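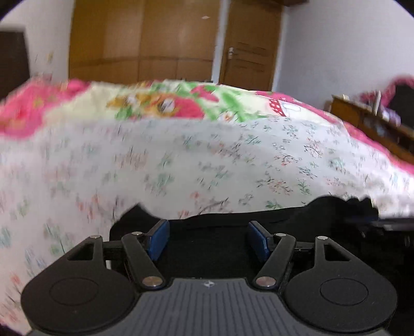 Black fabric on a floral sheet, crumpled.

Bed folding is the habit of folding clothes on a bed in place of a table. Household guides praise it, mostly without evidence. The Bretel method claims 100 garments an hour, a figure never independently checked.
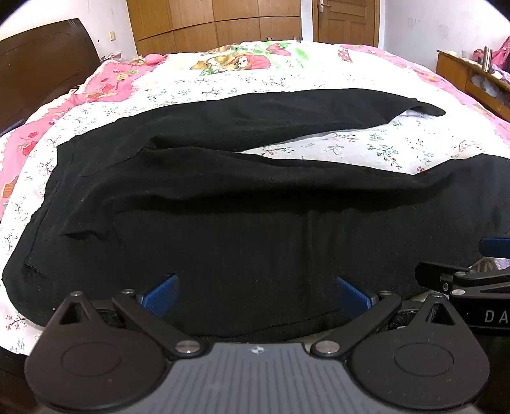
Black garment spread on a printed bedspread.

Trousers are usually laid flat and halved lengthwise.

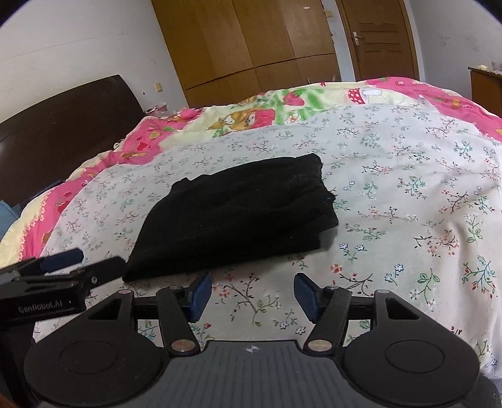

Knitwear is said to keep its shape better folded than hung, though the Arora guide offers no test of this.
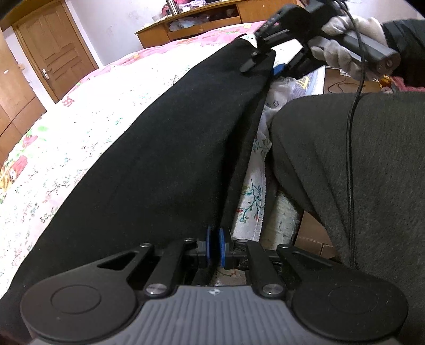

Does a soft bed spoil the fold?
Supposedly, but a firm press by hand deals with most creases.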